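Selling Drelow: What I Learned Running a Tiny Ad Campaign
Student project report, Intro to Advertising

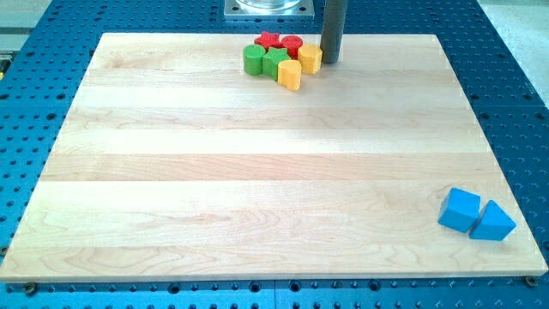 So my client was Drelow, a small online shop that sells secondhand raincoats, and my budget was next to nothing. My partner Aoife Coughlan wrote the copy and I did the media plan, meaning I picked where the ads went and then worried about them.

We made 3 versions of the same ad. One was funny, one was all about price, and one just said "Dry by Sunday" (Aoife's line, and I fought her on it for two days). They ran for five days in July and got 1,408 views total, with 19 clicks. I know, I know! But 11 of those clicks went to "Dry by Sunday," so I owe her a coffee.

My biggest mistake was the landing page. Our ad talked about getting a coat fast and the link dumped people on the shop's homepage – no coats in sight until you scrolled. Mr. Geraghty spotted it right away when we showed him our draft.

If I did it over I'd run two ads and put the rest of the money into the better one after the first day. I'd also ask the client more questions up front, like who buys these coats, which we were still guessing at when we wrote the final slides.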